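Writing house rules for two-arm folding cells, revision 4

The previous revision of our bench rules ran to 40 items and was mostly ignored. People read it once when they joined, signed the sheet, and went back to doing whatever the person at the next bench did. I rewrote it over the last few weeks and am posting the reasoning along with the rules, as two readers asked after the Gonel calibration post whether we had anything written down.

Scope first. These rules cover small tabletop arms with hobby-class servos, run in pairs, handling cloth. They do not replace a risk assessment and they are not a substitute for the machine safety standards that apply to industrial arms. If your arm can break a wrist, stop reading and go find the right document. Ours can pinch a finger and knock a mug off a table, and the rules are sized to that.

Naming

Left and right are the robot's left and right. This was rule 19 in the old document and is now rule 1. Most of the mislabeled logs in the Amadi project came from an operator standing across the table and writing down the side they saw. Every log field, cable tag and config key uses the robot's side. If you need to refer to your own side in conversation, say "window side" or "door side."

Grippers, wrist cameras and servo chains inherit the side of the arm they are mounted on. A spare camera has no side until it is installed. Do not label spares.

Work surface

Plain, matte if you can get it, light for dark garments and dark for light ones. We use white for most runs because most of our stock is dark. Wipe it before the first run of the day and again after any run with fleece. Marks that do not wipe off get noted in the log so that whoever looks at the recordings later does not mistake them for fabric.

Shadows matter more than I used to think. An arm hovering over a white table throws a long one, and it moves when the arm moves. Fix the lamps, tape the stands down, and do not change them in the middle of a batch. If a lamp fails, end the batch there and start a new one with a new number.

Garment states

The old rules had "folded" and "unfolded," and this caused a lot of argument. The new ones define a start state and an end state for each task, in writing, before the first run. For shirts, the end state is a roughly square bundle with the sleeves inside. Edges do not have to be perfectly aligned. A rumpled hem passes. A sleeve outside the bundle does not. 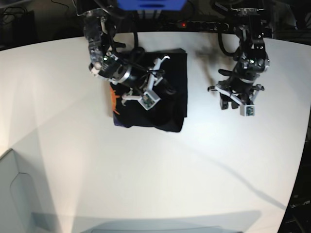 Prints are a separate matter. If a garment has a graphic, the task sheet must say whether the graphic ends up showing, hidden, or whether it makes no difference. Leaving the line blank means it makes no difference, and the reviewer may not fail a run over it. We lost most of a Wednesday to that one.

Idle arm

During a one-handed step the other arm holds still, clear of the cloth, with its gripper at whatever opening the task sheet gives. Default is open. It does not drift back to home between steps. Returning home saves nothing and doubles the number of times the two arms cross.

The minimum gap between arms is set in the controller and is not to be edited at the bench. If a task cannot be done inside the gap, the task goes back to whoever wrote it.

Cables

Loops are allowed and expected, as an arm needs slack to reach. What is not allowed is slack that can drop below the gripper at full extension. Check by driving each arm slowly to its lowest working pose and looking. Check again after any cable is replaced, including the ones you are sure did not move.

Power strips stay behind the working area where they can be reached without leaning over the table. The switch has to be reachable by a person standing, with either hand. Daisy-chaining strips is banned outright. The Fludus bench had two in series for months and I only found out when I moved it.

Wrist cameras

Rule 11 says to check focus and mount screws at the start of each session and after any contact harder than a normal press into the table. Exposed boards get no tape on them. Tape leaves residue and holds heat. If a housing cracks, replace the housing.

Do not adjust the camera angle to get a better view of a particular garment. The angle is part of the configuration. Change it and you have a new configuration, with a new ID and a new calibration.

Logging

One line per run. Run number, garment ID, configuration ID, result, initials. Free text is optional and should be short. Run 3478 has a comment field containing a full paragraph on the quality of the lighting, which belonged in an email.

Failed runs are kept. I have had to write this in every revision and I expect to write it in the next. A dropped corner is a result. Delete the file and the success rate goes up by itself, and then somebody plans work around the number.

What I took out

The section on clothing for operators, apart from loose sleeves and lanyards. The section on food, now a sign on the door. The Bralta checklist, which was for a different arm and had been pasted in whole, torque values included. Anything that said "use common sense," which could not be checked and therefore was not a rule.

Revision 4 fits on 2 pages. It goes on the wall next to the bench, and the older copies come down. If you have a printed copy in a drawer, throw it out.

Still open: how to handle garments that come back from the wash a different size, and whether the end state should be checked by one reviewer or by two. I lean toward two for new tasks and one after that, but I have no data to back it up yet.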